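**Teleop demos in simulation: start the hand near the desk or far from it?**

Posted by nidia_yupanqui, Jun 30, 2018

I'm recording remote-control demos in the simulator for a "walk up to the desk and touch the top" task. I have 13 so far and the policy stops short every time. Do I need more, or am I starting in the wrong place?

**Yolanda Bedoya**

Vary the start. If all 13 begin from one spot, the policy learns one path. We used 455 for a similar task at Brorkwood, but the first gains came from moving the start pose — try 8 poses before you record anything else. Also cut the pauses at the beginning of each run. A policy copies those too.
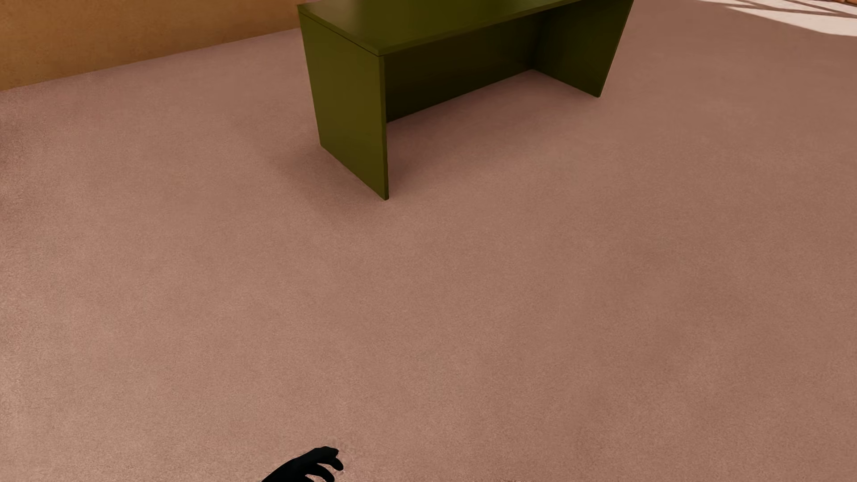 My own far starts are set up so the desk is in view before I touch the controls. It helps to drive toward something you can name, and I use the near front corner of the green desktop. With that much bare carpet between the hand and the desk, it's easy to drift on the way over, so I make small corrections and leave them in the recording.

**skistix_user**

Check your gripper scaling. Mine was off by a factor of 2.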